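Unit 6. Picking from Clutter: Are Machines Ready for Chores?

Reading for this unit: the Wureness case packet and the Pekau trial summary, both in the course folder. Bring the grasp worksheet.

6.1 The task

Clearing a bin of unrelated objects is a useful test because the same skill sits under many chores: emptying a toy box, sorting a junk drawer, kitting parts at a bench. The machine must choose an object, choose a grip, lift, and release over a second container. A person does this without planning. A machine has to solve each step with incomplete information, since objects hide one another and their weights are unknown.
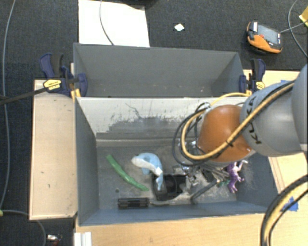 Difficulty depends mostly on the mix. Rigid objects with two parallel faces are easy for a two-finger gripper. Thin rods lying flat give the fingers little clearance from the floor. Small shiny metal parts return poor depth readings and tend to come up several at a time. Toys with narrow limbs can be gripped almost anywhere, but they rotate in the grip and snag on their neighbors.

6.2 Results from the Pekau trial

The trial logged 1,189 attempts, of which 1,124 ended with one object in the target bin. That leaves 65 failures, a success rate of 94.5 percent. Of the failures, 17 were double picks. The remainder were drops and empty grips, which the summary does not separate.

Note the unit of measurement. A rate per attempt says nothing about how long the last object in the bin takes. Objects against a wall are often retried, and a retry after a drop counts as a new attempt.

6.3 Shop floor and home

On a shop floor, a missed pick can be sent to a reject chute and handled later. The Domammont line works this way. A home has no chute, and the set of objects changes daily. Current systems are usable in the first setting with supervision and not yet in the second.

For discussion: using the figures in 6.2, what share of the failures were double picks? Which would a weight check at the wrist catch?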